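Flinska puts its hand-held gripper kit up for rent
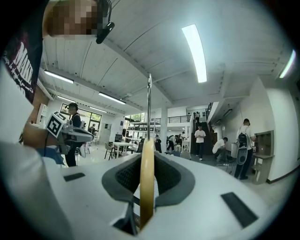

A hand-held gripper with its square marker, with the workspace and mezzanine behind.

Good news for small workshops that have been eyeing Flinska's hand-held grippers but couldn't quite stretch to buying a pair: starting in January, the kit can be rented by the week through Memgate! A pair costs $300 a week, or $357 with the headset added, and Salim Mabula, who runs the rental desk, says 16 sets are ready to go out. There's a $400 deposit (refunded when everything comes back in one piece), and a friendly phone walk-through is included for first-time renters. Bookings open Friday.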